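Chapter 8
Budgeting for Hand-held Grippers

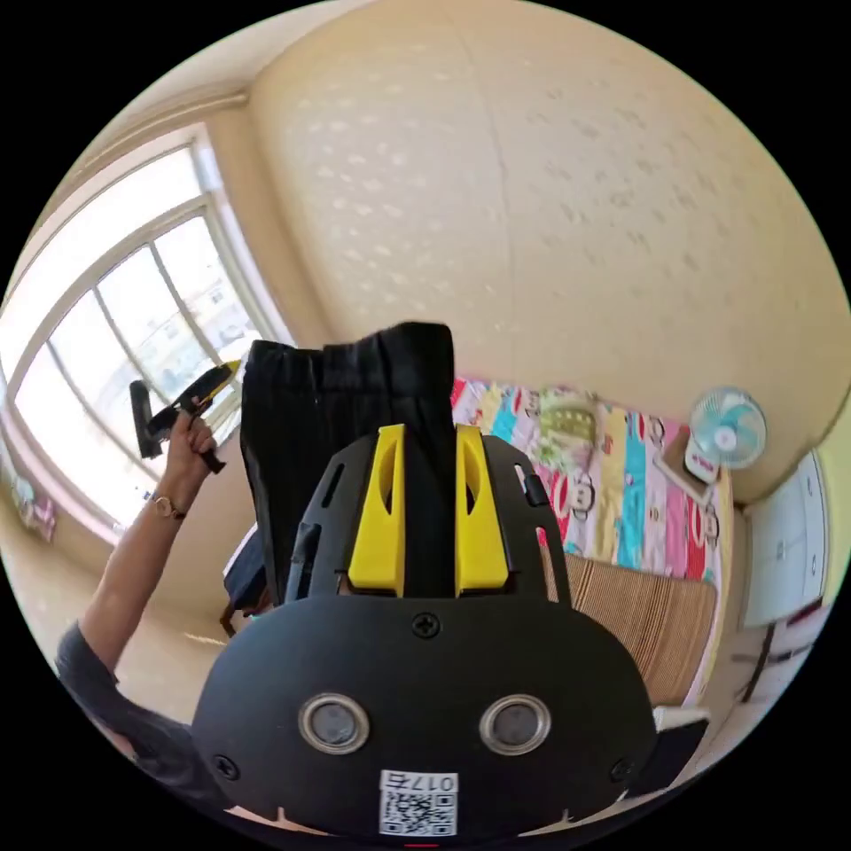 Figure 8.1 Two hand-held grippers in use in a bedroom, one holding a piece of folded black fabric.

The price of a gripper is the easiest figure to find and the one that causes most trouble later. Buyers put it at the top of the sheet, multiply by the number of units and treat the result as the budget. This chapter works through the other lines.

We shall follow one case throughout. Gethin, a small firm that records household tasks, plans to work in homes in the town of Darkura from October. It has two quotations. Tuvier offers a pair of grippers for £1,848, with spare fingers and a charger included. Gamar offers a pair for £900, with fingers sold separately and no repair service. Gethin has set aside £1,000 for its first pair.

On price alone the choice looks settled. Before signing, however, the firm must answer several questions. How long do the fingers last when the work is mostly cloth? Who pays for carriage when a unit goes back? Will each gripper carry its own number, so that faults can be logged against the right one? Two units are needed for each operator, and a fault in either stops the job.

Section 8.1 sets out the full cost of a pair over its working life. Section 8.2 deals with spares and how many to hold. Section 8.3 covers hiring, which Gethin rejected at first and later came back to.

Key terms: unit price, running cost, spares holding, downtime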